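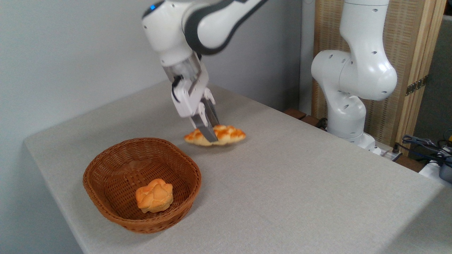
Print this page
E-mail this page

About Gruder

Gruder is a bakery. We mention it early because the name gives people trouble, and over the years we have taken calls meant for a roofing supplier, a piano mover and, for one long week in December, a podiatrist. We make bread, mostly small bread, mostly knotted, and we sell it from a narrow shop with a step that everyone trips on once.

The company began with a rented oven and a borrowed table. The oven had two settings, which the landlord called low and high and which we came to think of as raw and regret. The first product was a plain white loaf. It was a decent loaf. The supermarket down the road also had a decent loaf, and theirs came sliced and cost less than our flour. After a winter of eating most of our own stock we decided to make something a machine would find annoying to shape, and so we took up knots.

What we make

Four kinds of roll, every day we are open, and a few other things when we feel like it.

The Plakia is our long roll. It's a braid, low and stretched out, with a row of puffed lobes along the top that brown at the peaks and stay pale down the sides. It tears neatly at the lobes, which makes it the roll of choice for families who can't be trusted with a knife at dinner. It also fits a sausage, if you are that sort of person, and we have stopped raising our eyebrows.

The Purba is the round one. We tie a single rope of dough into a knot and tuck the ends underneath, and if the tucking is done right the top opens in the oven like a flower. If the tucking is done wrong it opens like a fist. Those go in the staff bag. The staff bag is heavier in the summer, when we are training new people, and by October we are all buying our own lunch again.

The Flaker has layers, butter and a following. It sheds. Please don't eat one in a car you have just cleaned and then write to us.

The fourth is the Plain, for people who have looked at the other three and would like a roll.

The dough

The first three start out as cousins. Flour, milk, eggs, butter, yeast, salt and a modest amount of sugar. The Plakia and the Purba are in fact the same dough with different haircuts, and at least once a month a customer informs us that the round ones taste sweeter. We used to argue. Now we say thank you.

We mix in the evening and let the dough sit cold overnight. Shaping starts at 4 in the morning, an hour that sounds romantic in other bakeries' About pages. In ours it sounds like a radio tuned slightly off the station and somebody looking for the bench scraper. The ropes are rolled by hand on a floured table, rested, rolled again because they've shrunk back out of spite, and then braided or knotted. A good shaper turns out a tray while you are still explaining to a new one which strand goes over.

After the second rise comes the egg wash, two coats. The first coat is what makes a roll look baked. The second is what makes it look like the one in the window that you came in for. We once left out the second coat for a month to save on eggs, and customers asked whether we had changed the recipe, the oven or the owners. Eggs went back on the order.

We bake until the high parts are golden orange and the seams are still pale. Some people prefer a darker roll, and we respect this, and they can have the ones from the back left corner, where the oven has always had opinions.

The baskets

People ask about the baskets more than they ask about the bread, so they may as well have their own section.

We serve and deliver in woven wicker. It started as thrift. A restaurant nearby was closing and sold us its entire supply, along with a soup tureen we have never used and can't seem to get rid of. The baskets turned out to suit the bread. A warm roll on a plate sweats underneath and goes soft where it sits, and a warm roll in wicker has somewhere for the steam to go. We'd like to say we knew this.

We like an oval basket with sloping sides. The slope lets you get a hand in without climbing over the rim, and the rounded corners don't catch on sleeves. Rectangular baskets stack better and look smarter in a van, and we tried them, and every one came back with a dented corner and crumbs wedged into it that had to be persuaded out with a skewer. A thick braided rim is worth paying for. It's the part everybody grabs, and a thin one unravels by spring.

Some house rules on filling them, which we give to every café that takes our bread and which roughly half of them read:

Put the round rolls in first. They sit still.

Long rolls go on top or alongside, never underneath. A Plakia with a Purba on it develops a waist.

Lift from the sides, at the middle, and don't squeeze. The lobes are mostly air and they hold a grudge.

One layer if the bread is warm. Two if it's cold. Three is a pile, and you'll be serving the bottom ones to relatives.

Line it with a cloth if you must. We don't, as the cloth ends up in somebody's laundry and we never see it again.

Brush the weave out when it's empty and dry. No dishwasher. We still have a basket that went through one, and we keep pencils in it.

The baskets go out on a deposit. We chose a sum high enough that people would return them, and then discovered that a good many customers regard it as a fair price for a basket. If you have more than one of ours at home, we aren't angry. We would like the oval ones back before the holidays.

Where we are now

We turn out nearly 500 rolls on an ordinary morning. There are 10 of us, counting the person who drives and not counting the one who comes in to do the accounts and leaves looking tired. The oven has been replaced. The new one has a great many settings, and we use two of them.

The borrowed table was eventually asked for and given back. Its replacement is longer, a bit too low for anyone tall and a bit too high for anyone short, and has therefore been declared fair.

Roughly half of what we bake goes over the counter. The rest goes to cafés, to a school kitchen and to weddings, where the Plakia is popular because it looks as if somebody went to trouble. Somebody did. For wedding orders we ask for a final count well ahead, and we ask again closer to the day, and we then bake a few more than the second number.

We have been asked to open another shop. We've been asked to ship frozen, to make a gluten-free Purba, to do a version with rainbow sprinkles, and to franchise. We tried the gluten-free knot for most of a year. It tasted fine and would not hold a shape, and we sold it for a while as a "rustic," a word bakers use when things have gone sideways. We took it off the shelf and may go back to it. The sprinkles we made once, for a child's birthday, and they ran in the egg wash. The child was thrilled.

Classes

Twice in the spring and again in the fall we push the racks to one side and teach people to knot rolls. The class is small, the aprons are ours, and you take home what you make. We start with rope rolling, which looks like nothing and is most of the job, then the single knot, then the flat braid. By the end everyone can make one shape they're proud of and one they will describe as abstract. Both get baked and both get eaten.

Please come with short sleeves and no rings. Please don't come with a starter you would like us to look at. We don't know what's wrong with it either.

Buying from us

The counter opens at 7 and closes when the shelves are empty, usually by early afternoon. If you need a particular roll, call the day before and we'll put a bag aside with your name on it, or something close to your name. Bags are held for 45 minutes past the time you gave us. After that they go back on the shelf, where someone who arrived with no plan at all will be delighted.

Our rolls are best the day they are baked. On the second day, give them a few minutes in a low oven, straight on the rack. A microwave will make them soft for as long as it takes to find the butter, and then you'll have something to prop a door with. They freeze well in a closed bag. Let them thaw before you warm them, or the lobes will scorch while the middle stays in January.

Allergens: wheat, milk and egg in all of our knotted rolls and the Flaker, wheat and milk in the Plain. Everything is made in the same room on the same table, so please assume traces of the rest.

For café accounts, wedding orders and basket returns, ask at the counter or call after the morning rush. If you are looking for the piano mover, we have his number by the phone.

Print this page
E-mail this page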